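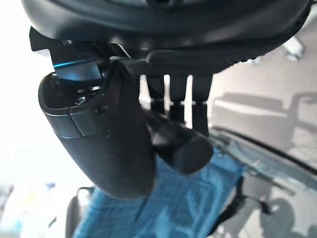

SEWING AT HOME > HEMS AND REPAIRS

How to shorten jeans and keep the original hem

By Annatjie Zwane

When I moved to Sturkstead I bought three pairs of jeans in one season and all of them were too long. The tailor near the station wanted almost the price of one pair to shorten it, so I learned to do it by myself. The method I explain on this page keeps the factory hem, with its thick thread and the worn edge, and moves it higher on the leg. It is suitable for straight and slightly wide legs. For very narrow legs it is possible also, but the last seam needs patience.

What you need

A sewing machine with a straight stitch
Jeans needles, and one spare
Strong polyester thread, as near as possible to the color of the cloth
Pins or small clips
Chalk, a ruler and sharp scissors
An iron and a damp cloth

My machine is an old Suominen, and it takes four layers without complaint if I go slowly. With a light machine, turn the wheel by hand over the side seams.

Before you start

Wash the jeans and dry them in the same way you will always dry them. New cotton can shrink in the length, and this cannot be corrected after cutting. I made this mistake with a gray pair that I now wear only in the garden. Then put on the shoes you will wear most often with them, stand straight, and ask somebody else to put the pin. If you bend down to do it alone, the leg moves up and your measure will be wrong.
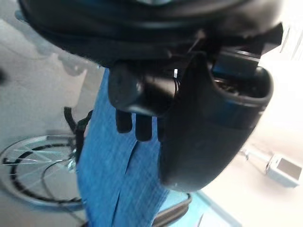 Choosing the right needle makes more difference than choosing the right thread. A universal needle will enter the cloth, but at the side seam it bends, the stitches jump, and sometimes it breaks. Take a jeans needle in size 100 for heavy cloth and size 90 for the lighter kind with stretch. Blue denim like the fabric in the photo is sewn in the same way as black or white denim, only the thread must be chosen with care. I hold two or three threads over the leg near a window and take the one that disappears first. If you are between two blues, take the darker.

Marking and folding

1. Measure from the bottom edge up to your pin. This is the length you want to remove. Let us say it is 2 inches.

2. Divide it by two. Fold the bottom of the leg to the outside, so that from the fold to the lower line of the hem stitching you have 1 inch. Do not count the hem itself, only the cloth between the stitching and the fold.

3. Pin the fold all the way round, with the side seams lying exactly on each other.

4. Try the jeans on again. The fold looks strange at this moment, but turn it inside and you will see the true length.

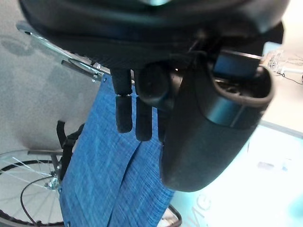

Close view of three black fingers, tips pointing down.

Sewing the fold

Put the leg on the free arm of the machine and start near the inside seam. Sew as close as you can to the original hem, but never on it. A zipper foot helps very much. Etornam Ackah, who taught our Wednesday evening class at the Illow library, used to lay a folded piece of scrap denim behind the foot before each thick seam. The foot stays level and the stitch length does not change. I do this every time now.

Finish by going back a few stitches, then turn the fold to the inside and look at it from the right side. If the new seam is hidden under the edge of the hem, you can press it. If you see a wave, open that part and sew it again.

Cutting and pressing

For an adult who will not grow, cut the extra cloth to half an inch and finish it with a zigzag. For a child I leave everything inside and fix it with a few stitches by hand, so it can be let down next year.

Press with steam through the damp cloth, first inside and then outside, and leave the jeans flat until they are cool. Repeat on the second leg with the same measure, and do not measure it newly from the floor unless your legs are different in length.

Patterns for pockets and knee patches are in the Isora sheet number 2769.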